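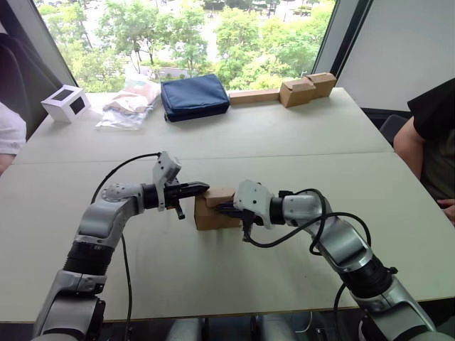

Page 2 of 5

Thread: small boxes, do you tape the top or just fold?

tapegun_annie wrote:
ok so settling an argument at work. we send out small stuff in those plain brown boxes, the kind that are more or less a cube. I tape every top. my coworker folds the flap down and thats it, no tape, goes inside a bigger carton with the others. says tape is a waste on an inner box. who is right

boxtop8 wrote:
coworker is right. inner box never leaves the big carton. why tape it

Marlow_P wrote:
Depends what's in it. Soap, candles, fine. Anything with loose little parts, tape. I had a whole carton of drawer knobs come open on me in September. Knobs everywhere. Customer was nice about it but still.

tapegun_annie wrote:
its mostly kitchen timers and the odd bag of clips. nothing heavy

boxtop8 wrote:
timers. fold it. done

kekeli_addo wrote:
Kekeli Addo here, I run the packing side for Wuketti (the tea people, not the shoes). We fold only on inner boxes and have for 2 years. The trick is the outer has to be snug. If the small boxes can slide the flaps work themselves up. Fill the gap with paper and you're good.

Marlow_P wrote:
"if the outer is snug" is doing a lot of work there. Half of us don't have an outer that fits. I have three sizes and none of them is ever the right one

kekeli_addo wrote:
Then fill more. Or cut the outer down, score it a couple inches lower and fold. Takes a minute once you've done a few.

Marlow_P wrote:
a minute a box x 100 boxes. no thanks. tape costs me pennies

grannysattic wrote:
Can I ask a dumb one. How do you keep a little box square while you close it?? mine always goes to a diamond shape and then the flap wont sit

tapegun_annie wrote:
not dumb. bottom first. if the bottom is crooked the top will be too

boxtop8 wrote:
one hand each side and press in a little. flat on the table, dont hold it up in the air. people hold them up in the air for some reason

grannysattic wrote:
I hold it in the air lol

boxtop8 wrote:
there you go

Marlow_P wrote:
Both sides at the same height too. If you pinch high on one side and low on the other it twists. And dont squeeze hard or the flap pops back up on you.

aniko_e wrote:
Agree on flat table. Also check the table!! Mine is two tables shoved together and there's a seam across it, and if the box sits over the seam one corner drops and you tape it crooked. I pack everything on the near table now and keep supplies at the back of the far one. Bags, the small white boxes, whatever. Front stays clear.

tapegun_annie wrote:
^ this is good. our table is the same, two pushed together. never thought about the seam

kekeli_addo wrote:
We put a big sheet of card over ours. Hides the join, and you can swap it when it gets sticky.

Marlow_P wrote:
card slides around though. I tried it. ended up taping the card down and then peeling it off took the finish with it. use a cutting mat

grannysattic wrote:
what size mat

Marlow_P wrote:
biggest you can get

aniko_e wrote:
Light colored if you can. I had a dark green one and kept losing the black clips on it. Pale table is better for finding stuff.

boxtop8 wrote:
back to the tape thing. has anyone tried the Losum paper tape, the water one? I got 5 rolls cheap and cant decide if I hate it

tapegun_annie wrote:
needs more water than you think. otherwise the ends lift

kekeli_addo wrote:
Less water than you think, for me. Too wet and it slides. Count to 8 with your hand flat on it.

tapegun_annie wrote:
ok well opposite advice, sorry boxtop

boxtop8 wrote:
great thanks everybody

aniko_e wrote:
What do people use as filler for the crinkly soft things? Hair ties, scarves, that kind. I've been putting them in clear bags first and then in the box. The bag stops the flap edge from catching the fabric but it looks kind of messy when you open it, all scrunched up in there.

grannysattic wrote:
I like a clear bag. you can see what color it is without opening

Marlow_P wrote:
Tissue. Clear bags look like evidence

aniko_e wrote:
lol. Tissue tears though, and then the customer gets confetti.

kekeli_addo wrote:
Bag, push the air out, fold the bag top under so it sits flat. Don't just drop it in. If you push the air out the box closes without a fight.

boxtop8 wrote:
what about boxes with a window in the front, anybody stacking those? I got some white ones from a guy who was selling off his Podik stock and they cave in at the window if you put anything on top

tapegun_annie wrote:
dont stack them. or stack with the window sideways? is that stupid

Marlow_P wrote:
Not stupid, just doesn't help much. A cutout is a weak spot whichever way you turn it. Put them on top of the load, always.

boxtop8 wrote:
they have a hole in the side as well

Marlow_P wrote:
then definately on top

grannysattic wrote:
ok tried it flat on the table w both hands. so much better. flap went down first time. still going to tape it tho

tapegun_annie wrote:
THANK you

kekeli_addo wrote:
Tape if you like. One short strip over the flap is plenty on an inner, you don't need to go all the way down both sides. I've opened boxes from people here (no names) that needed a saw.

tapegun_annie wrote:
that was one time

aniko_e wrote:
Is anyone splitting a bulk order of the small cubes? The Qian ones, plain brown, no print. Smallest bundle is 100 and I only want half. I'm Anikó Erdős in the members list, message me there, I don't get the alerts from the thread.

Marlow_P wrote:
what size are they

aniko_e wrote:
5 inch. They come flat.

Marlow_P wrote:
too big for knobs. pass

grannysattic wrote:
I might take some, will msg you tonight

Last edited October 2021
Go to page: 1 2 3 4 5 Next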